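An Afternoon at the Bedoya Kitchen Open House
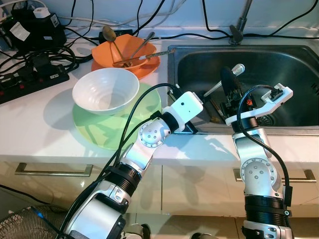 I have been meaning to visit the Bedoya kitchen workshops ever since my sister moved to Rendau and started sending me clippings about them, and on 2024-09-13 I finally got on the early bus and went. The open house runs through the old Jisar building, up two flights of stairs, and you can wander in and out of the practice kitchens as you please. I have a weakness for other people's dishes, so I stopped first at the counter with the orange bowl on its matching orange saucer, with a brush and a couple of spoons propped in it, and the white ribbed bowl sitting on a big see-through green plate. I own a green plate very much like it (my aunt's, chipped on one side now), and I love the way they throw a little green onto a white counter.

Evelien Van Hecke was showing people around that morning, and she has a lovely unhurried manner. She talked for a long time about washing up, a subject I would have said I knew plenty about after raising three boys! Her advice is to start with whatever has the least grease on it and leave the worst for last. She is also very firm about ridged bowls, which she likes to go around with a brush, following the lines, before she ever picks up a cloth. I have been scrubbing straight across mine for years.

We got onto spoons after that. One of those in the orange bowl had gone quite dark, and a woman next to me wanted to know whether a spoon like that could be saved. Evelien said it depends on what it's made of, and that she'd try a paste of baking soda and water on a small spot first. That started a long and friendly argument about vinegar, and I'm afraid I was one of the people who kept it going.

Lunch was downstairs, lentil soup and a very good seeded bread, and I shared a table with Weidong Bai, who teaches the evening classes. He told me the building had 2,489 visitors last year, most of them in December when they do the holiday baking. He was charming company and gave me half his cookie.

There is a little shop by the exit with Hatari tea towels and secondhand china. I came away with 2 soup plates and a towel, and had to carry them on my lap all the way home. If you go, take the number 235 bus from the station and get off by the library. The stairs are steep, but there is an elevator around the back if you ask at the desk. I'd like to go again for the baking, if my sister will put me up for the weekend.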